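Tornano Ripple Cups, Large, Brown: Review After a Full Season

Filed under: Disposables and takeout
Reviewed by Ainhoa Villanueva

I run the hot drinks counter at Barroso, a small bakery with a takeout window and not much storage. We sell coffee, tea, hot chocolate, and soup in the colder months. Until last spring we used a smooth single-wall cup with a cardboard sleeve. In the spring we switched to the Tornano Ripple in the large size and have since gone through 4,000 of them. I paid for all of them at the normal trade price.

The Ripple is a paper cup with a second layer of ridged brown paper wrapped around the outside. The inside is plain white and so is the rolled rim. They arrive nested in sleeves of 30 with a thin plastic wrap. The wrap tears cleanly if you start at the seam and badly if you start anywhere else.

Heat

Heat was the main reason for the change. With the old cups we went through nearly as many sleeves as cups, and customers who were in a hurry left without one and came back for it. With the Ripple I can pick up a fresh black coffee straight away and walk with it. The ridges hold most of your palm away from the inner wall. It is warm, and it stays at warm.

Tea is the harder test for us. We pour it hotter than the coffee and there is no milk in most of them. A large black tea is noticeable through the wall for the first couple of minutes if you grip it hard, but I have not had a customer ask for a second cup to put it in. That used to happen every morning.

Soup works too. We stopped short of using them for anything with a lot of oil in it, so I can't tell you how they do with that.

The ridges

The ridges run around the cup in narrow rings, packed close together. They give a good grip, better than the smooth cup with a sleeve, which could slide down if your hands were damp. On most cups they are even all the way round. On others you get a patch where they are wavy or a bit crushed. It makes no difference to how the cup holds a drink. If you are particular about looks, you will notice it.

I asked Aiguo Li at Joncombe, who supply us, whether the creasing came from the factory or from shipping. He thought it was shipping, mostly from boxes stacked too high. After he said that, I started keeping our boxes off the bottom shelf, and the ones we get now seem a little better. I would not swear to it.
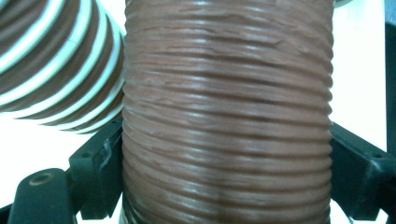
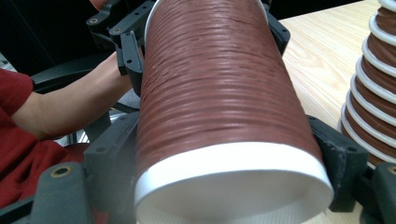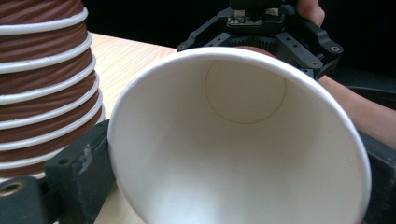
The brown ridges close up in the first two; the last one looks down into the plain white inside.

Rim and lids

The rim is a thick roll of paper and it is the best part of the cup. It feels smooth on the lip and does not go soft during a normal drink. I left one half full from opening until about mid-morning and the rim had still kept its shape.

Lids are less simple. Tornano sell their own lid, which fits tightly and clicks on. It costs more than I want to pay for a lid. I tried two others. The flat white one from Clullusmont fits well once it is pressed down all the way around, and that is the one we use now. The other was a domed lid left over from our old cups. It looked as if it fitted, then popped off on one side when the cup was squeezed. We lost a hot chocolate that way, all over the counter. Buy a single sleeve and check your lids before you order a case.

Separating and stacking

The cups nest with the white rims showing as bands between the brown, so it is easy to see how many are left. The stack is tall, though. The ridged wall is thicker than a single wall and each cup sits higher in the one below it, so the same number of cups takes up a lot more shelf than before. Our old cup dispenser is no use for them. We stand them upside down next to the machine and take from the top.

They do stick. It is rarely bad, but when the counter is busy you can pull off two and not notice until you pick up the finished drink. Milagros Miranda, who works the early shift with me, gives each cup a quarter turn as she lifts it and hardly ever gets a double. I pull straight up and get one most days.

Leaks

I have had a few leaks from the bottom seam. All of them came from the same case, and all of them were slow, a ring of coffee on the counter and nothing worse. Joncombe replaced the case without any argument. The side seam runs down the inside as a faint line and I have never had one of those open.

Cold drinks

Don't bother. We used them for iced coffee in August when we ran out of the clear cups. The drink was fine but you can't see it, and people buying an iced drink want to see it. They also cost more than a clear cup.

Writing on them

This is a real drawback for us. We mark orders on the side of the cup, and a marker skips across the ridges. On the brown it does not show up well either. We now write on the lid. Valeriano Villalobos, who does our Saturday orders at the window, went back to paper stickers, and those peel at the corners after a while. If you rely on writing on cups, think about that before switching. The same goes for a stamp. Ours printed as a row of short dashes.

Price

Per cup they are more expensive than a single-wall cup. Once I added in the sleeves we no longer buy, the difference was small. If you already serve without sleeves, you will pay noticeably more. If you double-cup for tea, you should come out ahead.

Throwing them away

Our hauler will not take them with cardboard. Ask yours. I have seen claims on other sites that all ripple cups are recyclable at the curb and that has not been the case here.

Good points
Comfortable to hold with a hot drink and no sleeve
Firm, smooth rim
Good grip

Bad points
Tall stacks that need more shelf
Hard to write on or stamp
Some creased ridges
Own-brand lids cost too much

Would I buy them again? I have another case on order. I would like a smooth panel on the side for writing, and if another supplier brings one out at the same price I will try it.

Comments

Candela Casado: Do the Clullusmont lids fit the medium size as well? We only do medium.

Ainhoa Villanueva: I haven't tried the medium. Joncombe will send a sample sleeve if you call them, so you could check with the lids you have.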